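Porker 2: what changed in the planner over winter

The desktop disassembly cell at Brumham has been running on the new version of Porker since April. Most of the work went into software. The arm, the gripper and the slotted bench stayed as they were, and so did the wrist camera. People in other groups have been asking what is different, so this item goes through it in the order a job runs.

Porker is our task planner. It takes a list of parts we want to reach or remove from a computer and works out an order, an approach direction for each part and a path for the arm. Version 1 did all of that before the arm moved. It looked once from the fixed camera, matched the case against a stored model, and then ran the whole plan with only small corrections. That was fine with cases we knew well. It was poor with anything that had been opened before, where cables had moved or a bracket was sitting a bit off.

Version 2 plans in short pieces. It still builds a full order at the start, but only the next step is turned into a path. When that step finishes, the planner asks the perception module for a new estimate and carries on from there. If the estimate has shifted by more than the limit for that part, the rest of the order is thrown out and rebuilt.

The perception module is called Camargo. It has two jobs. The first is a coarse one: find the case on the bench, work out which way it is lying and place the main regions (board, power supply, drive cage). That uses the fixed camera. The second is a fine one, done from the wrist camera once the arm is close, and it works on edges and corners near the target. For the processor area it looks for the outline of the retention bracket and the ends of the memory slots, which make a good reference even when the bracket is partly hidden behind the fingers.

The handover between the two cameras caused more trouble than anything else. The fixed camera would give a board position, the arm would come down towards it, and the wrist camera would then disagree. Version 1 took the newer answer every time, and now and then the newer answer was wrong. Camargo now keeps both estimates along with how much it trusts each one, and blends them as the arm descends. Near the top of the move the fixed camera has most of the say. By the time the fingers are over the board the wrist camera has nearly all of it.
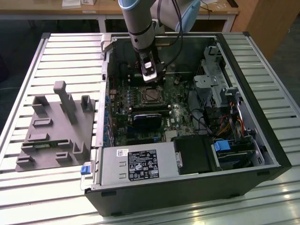
Érica Fontes asked at the Wednesday meeting why we blend the two at all, and would prefer a clean switch at a set height. Her point was that a blended estimate is harder to debug. When a move ends up in the wrong spot you want to know which camera to blame, and with a weighted mix the answer is usually a bit of both.

It is a fair criticism. We tried the switch first and the arm gave a small sideways jump at the changeover, which is the last thing we want that close to a board. The logging has been changed as a result of her question. Each run now stores both raw estimates and the weights beside the blended one, so you can replay a descent as if only one camera existed. The replay tool is in the usual repository under the Camargo folder.

Cables are the next item. We do not model them as objects with a shape. That was attempted last year and took up a lot of time for very little. What we do now is mark the space where a cable was detected as expensive to pass through, and the path search goes around it if there is a reasonable way to do so. If there is no reasonable way, the planner stops and asks the operator. The arm's own cable counts too. It hangs down near the gripper, and in version 1 it was left out of the collision check altogether. It now has a simple padded volume that follows the wrist. The padding is generous, and in tight corners around the drive cage it rules out some approaches that would be fine in practice. We can live with that for the time being.

Control has changed less. The arm still moves under position control until the last part of a descent and then goes over to a softer mode, where it yields if it meets resistance. The threshold used to be one number for everything. It is now set per part type, in a plain text file that anyone on the team can edit. Please leave a comment in the file if you change a value. Two of the entries were altered in autumn with no note, and it took a good part of an afternoon to find out that the arm was stopping early for that reason and there was no fault in the sensor.

Planning time has come down as well. A full order for a typical tower takes 212 milliseconds on the cell computer, and a single-step replan is quick enough that you will not see a pause. The long wait people remember from version 1 came from loading the case model again on every replan, which was simply a mistake and has been fixed.

For testing we used 457 recorded descents over processor sockets, taken from 18 board layouts. Every change to Camargo is now run against the full set overnight before it goes on the cell. The set is heavy on layouts with the socket above or beside the memory and light on the compact ones, and we would be glad of more recordings from small cases. Fosard, who send us the retired desktops, have agreed to put compact machines in the next lot.

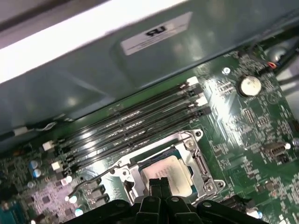

Can the planner be used on a case that isn't in the model library?

It can, with limits. Camargo will still find the board and the socket from general features, and Porker will plan an approach to them. It will not plan a removal for a part it has no release action for, so in that situation you get as far as a hover above the part and a prompt on the operator screen. From there you can drive the arm by hand or skip the part.

Writing a release action is the slow bit. A retention bracket, for instance, needs a description of the lever, which way it swings and what has to be clear before it can lift. There is a template for hinged parts and one for sliding parts. Clips are still done one at a time by whoever needs them, and the results are uneven. If you have written one that works well, please add it to the shared folder even if the code is untidy.

A few known problems. Bright reflections along metal edges still pull the fine estimate off, mostly on cases with a plain sheet-metal panel near the board. Turning down the overhead light helps and a software fix is in progress. Replanning sometimes picks a different but equal order, so the arm may go back towards a region it just left. It looks odd and does no harm. The operator screen can also show the old plan for a moment after a replan. Trust the step number in the corner, which is always current.

The 24 settings that were spread over several launch files are now in one, with the old names kept as aliases until the next release. If your scripts call Porker directly, check them against the new file before you update. The version 1 branch will stay available on the Brumham server for anyone in the middle of a set of trials, but it will not get any more fixes.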